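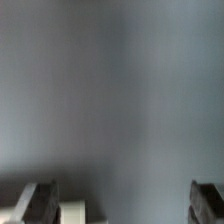

20. Juli 2022

Korpus Gerichtsberichterstattung, Codierung zweiter Durchgang. Bestand jetzt 161 Meldungen, alle zum Besuchsrecht-Verfahren in Pernano und zur Wiederzulassung der Studentin am College Sturnberg. Dubletten aus dem Juni sind entfernt, Agenturübernahmen bleiben drin, bekommen aber die Kennung der Ursprungsmeldung.

Kadon zerlegt die Texte in Sprechakte (wer, was, Quelle, direkt/indirekt). Problem wie gehabt: Konjunktiv wird nicht zuverlässig erkannt. "Die Leitung erklärte, sie dürfe Besuch empfangen" landet als Tatsache in der Tabelle. Regel 4 umgeschrieben, redeeinleitendes Verb wird jetzt zuerst geprüft, dann der Modus. Noch nicht über den ganzen Bestand gelaufen. 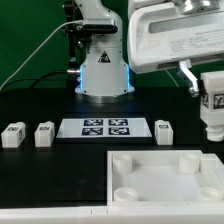

Offen ist außerdem die Rollenzuordnung. "Leitung" meint in manchen Meldungen die Direktorin des Colleges, in anderen die Heimleitung, und die beiden haben sich zur Besuchserlaubnis unterschiedlich geäußert. Duyên Huỳnh schlägt zwei getrennte Codes vor, dazu einen Restcode für Fälle, in denen der Text es offenlässt. Übernommen. Der Anwalt der Familie bleibt ein eigener Code, auch wenn er ohne Namen zitiert wird.

Cordero-Archiv: 5 Meldungen nur als Scan, Texterkennung bei der Spaltentrennung unbrauchbar. Von Hand abgetippt, Überschriften gegengelesen. Bei zweien fehlt die Uhrzeit der Veröffentlichung, Feld leer gelassen.

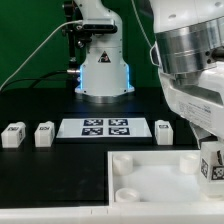 Markierung strittiger Stellen ist neu geregelt. Bisher stand ein Fragezeichen in der Randspalte, das beim Export verloren ging. Nilton Condori hat ein Symbol gezeichnet, Dreieck in Schwarz und Gelb, also dieselbe Form und Farbe wie der Warnaufkleber vorn am weißen Roboterarm. In der Tabelle gut zu finden, im Graudruck noch prüfen. Gesetzt wird es nur, wenn zwei Meldungen dieselbe Aussage verschieden wiedergeben, nicht bei bloßer Unsicherheit der codierenden Person.

Nächste Schritte: Regel 4 auf den Gesamtbestand anwenden, Abweichungen zum ersten Durchgang als Liste ausgeben. Übereinstimmung zwischen Huỳnh und Condori erst danach berechnen, alte Werte nicht weiterverwenden. Beschluss aus Pernano im Wortlaut anfordern, bisher liegt nur die Pressefassung vor.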